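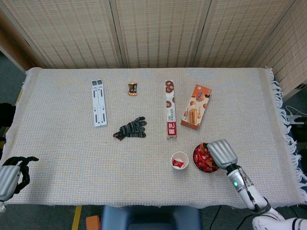 FOR IMMEDIATE RELEASE
2019-06-27

Benavides Calls for Open Budget Hearings, Names Road Repair as First Priority in Skanthorpe Mayoral Race

SKANTHORPE – Milagros Benavides, candidate for mayor of Skanthorpe, today called on the city council to hold its budget hearings in the evening and in each of the city's districts, and pledged that, if elected, she would publish every city contract before it is put to a vote.

In a statement issued through her campaign office on Drollier Street, Benavides said residents had been shut out of decisions that affect their streets, their water bills and their children's walk to school.

"The budget adopted in January was introduced on a workday morning and passed before lunch," Benavides said. "People who drive a bus or run a shop could not be in that room. I do not believe a city can be governed well on those terms, and I will not govern it that way."

Under the proposal, the council would hold 4 public hearings on the annual budget, one in each district, with the first to take place no later than 16 days after the draft is released. Written questions from residents would receive a written answer from the department concerned, and both would be posted on the city's website. Interpretation in Spanish would be provided at every hearing.

The candidate also set out her position on road repair. She stated that the current practice of assigning work street by street at the request of individual council members has left the Birkano neighborhood with some of the worst pavement in the city, while better-kept roads elsewhere have been resurfaced twice. Her administration would adopt a single repair list, ranked by condition and traffic, and would report on its progress every 3 months.

"A pothole on Ríos Avenue should not have to wait for a friend at City Hall," she said.

Benavides served two terms on the Skanthorpe school board, where she led the review of the district's bus contract. She entered the mayoral race in the spring after submitting petitions signed by more than 300 registered voters.

The proposal on open hearings received the support of former council member Rigoberto Alvarado, who represented Birkano and now chairs the neighborhood's residents' association. In a letter to the campaign, Alvarado wrote that he had asked for evening hearings throughout his time in office and had been told on each occasion that the cost of staff overtime was too high.

"I have read the overtime figures and I do not accept that explanation," Alvarado wrote. "The money was found for other things. Ms. Benavides is the first candidate for this office who has been willing to put the commitment in writing."

Eleri Eynon, policy director for the campaign, said the plan could be carried out under the existing city charter. The mayor already has the authority to direct departments to post contracts in advance, she noted, and the schedule of hearings can be changed by a simple majority of the council. The campaign has sent the text of a draft resolution to the city clerk and has asked that it be placed on the agenda of the next regular meeting.

Eynon added that the campaign would welcome the support of other candidates for the measure. "This resolution can be adopted before the election," she said. "Residents should have the benefit of it whoever takes office."

Benavides further urged the council to delay its planned vote on the sale of the former Drollier Street depot until an independent appraisal has been completed and made public. The property has been vacant since the transit department moved its vehicles to the north yard. She said she had no objection to a sale in principle but could not support one in which the city had relied on a single estimate supplied by the prospective buyer.

Teófilo Muñoz, the campaign's treasurer, confirmed that contributions and expenses for the current filing period have been reported to the county election office and may be inspected there during business hours. The campaign does not accept contributions from firms that hold city contracts or have bids under review.

Residents who wish to comment on the draft resolution may do so in writing or in person at the campaign office. Copies are available at the front desk in English and Spanish.

Media contact:
Shigeru Okabe, Press Secretary
Benavides for Mayor
Drollier Street, Skanthorpe

Paid for by Benavides for Mayor, Teófilo Muñoz, Treasurer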